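Dridisik

Dridisik est une plateforme de simulation robotique employée surtout avant achat, pour chiffrer et planifier une cellule de manipulation. Éditée par Flura, à partir d'un moteur de rendu plus ancien, Flusora. Le nom désigne à la fois le logiciel et, par abus de langage, la méthode de budgétisation qui va avec. Usage courant : bureaux d'études, lycées techniques, petits ateliers de conditionnement.

Nous utilisons des cookies pour mesurer l'audience du site. En poursuivant votre navigation, vous acceptez leur dépôt. Accepter – Refuser – Paramétrer

Origine

Flusora servait au départ à produire des vues de synthèse pour catalogues. Peu d'outils de cinématique, aucune gestion des préhenseurs. Flura reprend le code, ajoute un module de prise et un tableau de coûts relié à la scène. Première version distribuée un mois d'octobre, sans documentation française. Celle-ci est venue ensuite, par morceaux, et reste incomplète sur le chapitre des licences.

Principe

L'acheteur monte la cellule en virtuel : bras, pince, plan de travail, pièces à saisir. Chaque élément posé dans la scène ouvre une ligne au budget. Changer de pince change la ligne, et parfois celles d'à côté (bride, câblage, doigts de rechange). Le devis obtenu n'engage aucun fournisseur – c'est une base de discussion, à reprendre avec l'intégrateur.

Les textures comptent plus qu'on ne le croit au moment de l'achat. Un système de vision choisi sur des pièces unies peut se révéler insuffisant sur des surfaces à motifs, d'où l'habitude de faire varier les revêtements avant d'arrêter le poste caméra. Rendu type : une pince noire à deux doigts, faces internes gris clair, devant une grande surface courbe brun-rouge à réseau de lignes pâles, façon girafe, qui jouxte un fond gris anthracite.
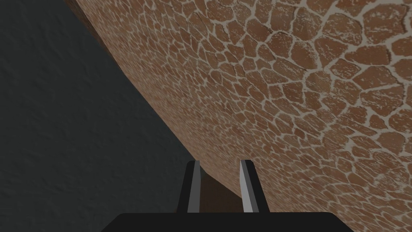
Cahier Lennox, n° 7, p. 70

Sur une surface courbe, le motif se resserre vers le bord et les joints clairs s'effacent dans la partie sombre. Pour l'acheteur, deux questions en découlent : la résolution de la caméra, et l'éclairage du poste. Les deux se budgétisent ensemble. Les séparer conduit souvent à racheter l'un des deux.

Postes de dépense

Le modèle de budget fourni avec le logiciel distingue l'achat et l'exploitation.

Achat – bras, préhenseur, armoire de commande, vision, châssis, protections. La pince est chiffrée avec un jeu de doigts ; le second jeu est à ajouter à la main, oubli fréquent.

Exploitation – maintenance, pièces d'usure, formation, licence annuelle. Les heures de programmation interne n'apparaissent pas par défaut. Il faut activer la ligne dans les préférences, onglet Coûts, ce que la notice indique seulement en annexe.

L'exemple joint à la version scolaire porte un préhenseur à 2 523 euros hors taxes, doigts compris, sans la bride. Montant donné pour l'exercice. Ne pas le reprendre dans une demande de subvention.

Méthode Lennox

Lennox, bureau d'études, a publié une série de cahiers sur la préparation des achats avec Dridisik. La méthode tient en 2 passes. Première passe : cellule minimale, une seule pièce, une seule texture, budget plancher. Seconde passe : variations de formes, de revêtements et d'éclairage, puis relevé des lignes qui bougent. L'écart entre les deux donne la provision a inscrire. Certains services achats demandent les deux tableaux dans le dossier, d'autres se contentent du second.

Limites

La simulation ne remplace pas un essai sur pièces réelles. Frottement approximatif, souplesse des doigts ignorée dans la version scolaire. Délais de livraison absents du tableau – à demander fournisseur par fournisseur. Les frais de transport et de mise en service sont saisis en forfait, souvent trop bas pour un site éloigné.

Autre critique, récurrente : les prix du catalogue interne ne sont pas mis à jour automatiquement. La date de chaque tarif figure dans une infobulle que peu d'utilisateur consultent.

Versions

Version scolaire : gratuite, scène limitée à un seul bras. Version atelier : plusieurs bras, export du budget en tableur. Version intégrateur : gestion des variantes et comparaison de devis. Le passage de l'une à l'autre conserve les scènes mais pas les commentaires.

Voir aussi

Flura ; Flusora ; préhenseur à deux doigts ; cahier des charges ; coût total de possession

Dernière modification de la page : vendredi 25 juillet 2025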